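Section 4. Sorting Chores: Assessment and Set-Up

4.1 Purpose of this section

This section tells the site supervisor how to decide whether a tabletop sorting chore may be handed to the Fistlow arm, how to prepare the table, and how to record the results. It applies to household settings and to light shop-floor work such as kitting and returns. Chores that involve liquids, blades, glass or heat are covered in Section 7 and must not be set up under the present section.

The reference chore is the fruit and supplies sort, in which items on a table are placed in one of two woven baskets according to a handwritten label.

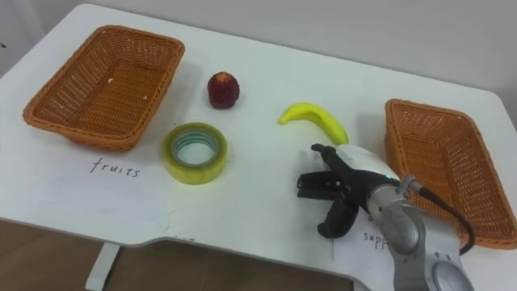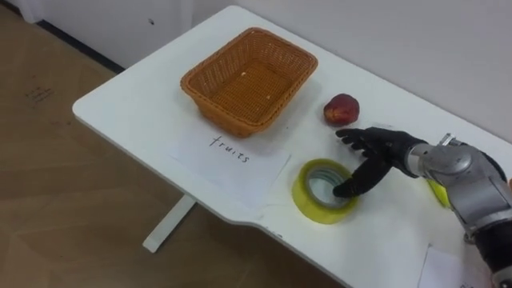
4.2 What the machine can be expected to do

Supervisors should read this part before making any promise to residents, staff or clients.

In the Jillmont trials, the arm was given the reference chore 765 times under supervision. It finished the chore without help in 635 of those runs. The remaining runs needed a person to step in, most often because an item had rolled or had been set down on the rim of a basket. These results were obtained on a clear table with good light and should not be taken as a measure of performance in a working kitchen or stockroom.

A person of ordinary skill completes the same chore in a few seconds and seldom makes an error. The arm is slower. At present it is suited to sorting that can be left to run while staff attend to other duties in the same room. It is not suited to work that must keep pace with a line or with a meal service.

Round fruit and rolls of tape place different demands on the hand. Fruit must be held lightly and from the sides. A roll lying flat may be taken by the outer edge or by the hole in its center, and the second method has been the less reliable of the two. Do not report a chore as suitable until every type of item in it has been tried separately.

4.3 Before you begin

Confirm that you have the following:

Two open baskets of the same size
Plain white paper and a dark marker
The items to be sorted
The Brorkemari log sheet, one per session
The hand-held stop control, tested that day

CAUTION: The stop control must be in the supervisor's hand whenever the arm is powered. A stop control lying on the table or in a pocket does not meet this requirement.

4.4 Preparing the table

1. Push the back edge of the table against a wall. If this cannot be done, fit the rear guard strip described in Section 2.

2. Wipe the tabletop and let it dry fully. Residue from cleaning spray can cause light items to stick or slide.

3. Set one basket on the left and one on the right. Leave a clear work area between them.

4. Write one word on each sheet of paper, in lowercase, in letters large enough to be read from a standing position. Use "fruits" for the left basket and "supplies" for the right.

5. Lay each sheet flat in front of its basket. Do not tape it down. A sheet that has been folded or creased may be used if the word can still be read.

6. Place the items in the open area between the baskets. Keep a finger's width between any two items for the first session.

7. Check that no item overhangs the table edge. Tables with a curved or notched front edge need particular care, as the usable surface is smaller than it appears from the operator's side.

Note: The arm may cover part of a label while it is working. This is acceptable provided that both labels were in clear view at the start of the run.

4.5 Running the assessment

8. Clear all persons from the reach of the arm. The supervisor stands on the side opposite the shoulder joint.

9. Power on the arm and wait for the ready tone.

10. Select Sort, then Two Containers, then Read Labels. The control panel will show the words it has read. If either word is wrong, select Cancel, rewrite the sheet and begin again from step 5.

11. Select Start.

12. Watch the run without speaking to the arm or moving any item. If an item falls to the floor, leave it there until the run ends.

13. When the arm has returned to rest, compare the contents of each basket with its label and enter the result on the log sheet.

14. Repeat until 9 runs have been logged. Change the position of the items before each run.

WARNING: Never reach into the work area to free an item from the hand while the arm is powered. Press the stop control, wait for the release tone, and then remove the item.

4.6 Reading the results

Enter a run as complete only if every item is in the correct basket and no person has touched the table. A run in which the arm placed all items correctly but pushed a basket out of position is entered as complete with a remark.

If all runs are complete, the chore may be moved to attended use. If one or two runs have failed, adjust the spacing of the items and repeat the full set. If three or more have failed, the chore is to remain with staff. It may be assessed again after the next software release.

Attended use means that a trained person is in the room and can reach the arm within a few steps. Unattended use is not approved for any chore in this manual.

4.7 Known limits

The Đỗ hand fitting has no means of judging ripeness, damage or spoilage. Fruit that needs to be inspected must be inspected by a person before it is placed on the table.

Clear and shiny materials, including packing tape, may be located less precisely under strong overhead light. Dim the light or move the table before altering any grip setting.

Finger pads should be replaced after some 100 hours of operation, or sooner if the surface feels smooth. Worn pads account for many of the dropped items reported by sites.

Questions about this section, and requests for additional log sheets, should be sent in writing to Alby Katene, Site Assessment Office. Please include the serial number of the arm and a copy of the most recent log sheet.

Continue to Section 5, Folding and Stacking.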